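4.2 Draping cloth over the arm, and what the planner makes of it

By the time we got to the cloth tests I had convinced myself that the hard part of Costa was behind us. The rigid-object planner was fast, the collision checker agreed with the physics engine almost all the time, and the two-arm handoff from Section 3 had stopped doing that horrible thing where both wrists wanted to be in the same place. Then we put fabric in the simulator and most of my confidence went out the window.

The trouble is easy to state. Costa keeps a model of each arm as a set of convex hulls, and it plans against those hulls plus whatever the perception module (we call it Lasico) reports as an obstacle. Fabric lying on a table is fine, you treat it as a thin lump and stay above it. Fabric lying on the robot is a different animal. It moves when the arm moves, it hides the shell from the onboard view, and if you treat it as a fixed obstacle the planner decides the arm is in collision with the world before it has gone anywhere. Our first version did exactly this. It returned "start state invalid" and sat there, and I spent an embarrassing afternoon looking for a bug in the joint limits.

What we do now is give every cloth particle a parent. At each planning call, Lasico takes the particle positions and assigns each one to the nearest arm link if it is within a small contact distance, or to the world if it isn't. Particles with a link as parent get carried along when we check candidate poses, so they're never tested against their own link. They are still tested against everything else, including the other arm, and that part matters a lot in the bimanual scenes. Maëlle Sawatzky wrote the assignment step, and she also talked me out of my original plan, which was to just inflate the links and hope for the best.

We ran all of this in Prerkport, our furnished-room test set. The rooms have textured walls and a bit of clutter, and we tilt the viewpoint on purpose – we found early on that a policy tuned on level views gets very attached to the horizon. Figure 6 is one of the draped-arm cases, and it's the one I kept open on my second monitor for most of the project.
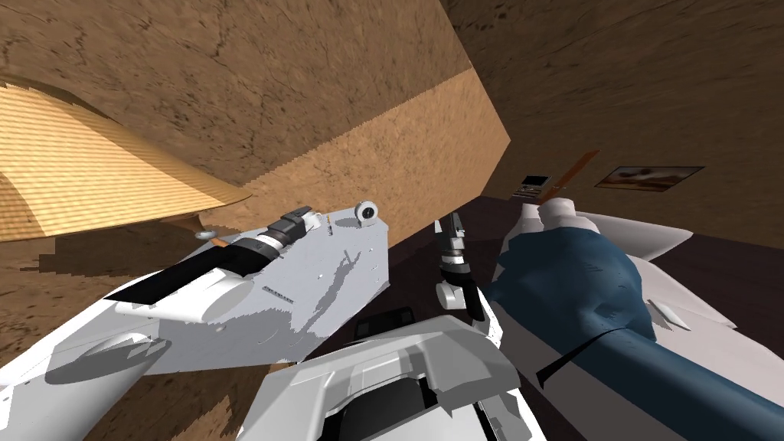 Figure 6. A draped-arm case in Prerkport. Dark blue cloth covers most of the right arm and bunches up in the middle; a gripper with two narrow black fingers is at the center. Particles on the bunched part are the ones most likely to be given the wrong parent.

The bunched part is where nearest-link assignment gets shaky. Wherever the cloth folds over itself, the outer layers can end up farther from the shell than our contact distance, so they go to the world even though they're plainly riding on the arm. Then the arm plans a move, leaves those particles behind (in its imagination, anyway), and thinks it has cleared space that will in fact be full of cloth. To fix this we added a second pass. After the first assignment we walk the cloth mesh outward from the particles that have a link parent, and any neighbor that's still unassigned inherits that parent until the walk hits either another link's territory or a particle resting on the floor or furniture. It's a plain flood fill. I tried a learned version too, and it was slower and a little worse, so it's gone.

The long hanging ends gave us a smaller headache. A strip that tapers away from the arm really does lag behind when the arm swings, and carrying it along rigidly is wrong in the other direction. We settled on a fade: the farther a particle is along the mesh from its anchor, the fatter the sphere we use when checking it. At the far end of a long strip the sphere gets pretty generous, and yes, that costs us some free space. I'd still take it over a snagged strip.

For the numbers, we generated 3820 draped configurations and held out 200 for testing, with no shared seeds between the two. With nearest-link assignment alone, the planner found a path that survived full cloth simulation in 103 of the 200 test cases. Adding the flood fill helped most in the heavily folded cases, as we'd hoped, and the fade mainly helped when the motion was fast. The full breakdown is in Table 3. What surprised me was how many of the remaining failures had nothing to do with assignment at all. The path was fine and the controller tracked it fine, but the cloth slid during the motion and the parents went stale halfway through. Re-running Lasico mid-trajectory takes care of a good share of those, at the price of a short pause that looks a bit like the robot is having second thoughts.

Two practical notes for anyone trying this in their own stack. First, keep the parent labels in the debug view and color them. I resisted that for weeks and then found three bugs in one morning. Second, don't let the gripper fingers be parents unless the grasp state says they're holding something. Ours picked up stray particles whenever the fingers passed close to a fold, and the planner then dragged phantom fabric through the rest of the motion. We gate this on the grasp flag now, and the same rule carries over to the Lavstead controller in Section 5, where the grasp flag comes from measured finger effort.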